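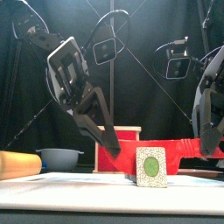
Two robot arms at a small tabletop, with a red plastic piece on the table.

Shared cardboard pickup comes to the Trevport units

Good news for everyone whose back hallway is full of flattened boxes! Starting in June, Tradetti will run a shared cardboard and stretch film route through the Trevport business park, and any tenant can join, even if you only fill one cart a week.

Until now the small units have been stuck. Haulers want a full load, a full load takes months to build up, and meanwhile most of that nice clean cardboard goes in the trash at trash prices. Piyumi Wijesinghe at Tradetti spent the winter working out a route that treats the whole park as one customer — one truck, one contract, and a bill split by weight. We've seen the draft rates and they look very good for the little shops.

The trial over on the Piątek side of the park had 12 tenants signed up and collected 721 pounds on its best pickup day. Arturo Parisi, who manages the dock there, told us he cut his trash service back to one pickup a week and would happily do it all again (he also got his second parking space back, and he mentions this a lot).

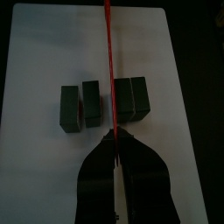

How it works

You get a rolling cart with a lid. Flatten your boxes, keep them dry, and roll the cart to the shared dock by 7 a.m. on Tuesday. Tape and labels can stay on. Film goes in the clear bag that hangs on the side of the cart, and please only put in the stretchy kind. Bubble wrap and foam still go in the trash for now, though Piyumi is looking for a buyer for the foam.

Every cart has a tag that gets scanned at the truck scale, so your weight shows up on your own line of the bill. When cardboard prices are up, you'll see a credit there too. 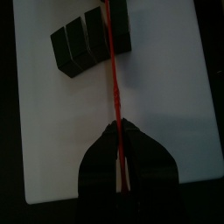

There is a cart deposit of $130, and you get it back when you return the cart. If you share a unit with another business, one cart and one deposit will cover you both. Just pick whose name goes on the bill before you sign.

Pizza boxes came up at the tenant meeting, and the answer is a cheerful maybe. Clean lids are fine, so tear them off and toss the greasy half.
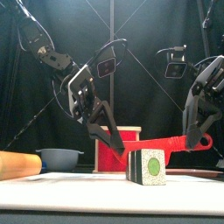

Sign-up sheets are at the front desk, or ask Malsha Pramanik to send you one. The first route has room for plenty of us, and the more carts on the dock, the lower the truck fee for each — so go knock on your neighbor's door!

Recent items
Dock 4 reopens after repaving
Where to take old batteries and toner
Reading your trash bill, line by line
Meet the new night manager

Questions? Contact the Trevport tenant office | © Trevport Tenant News | Back to top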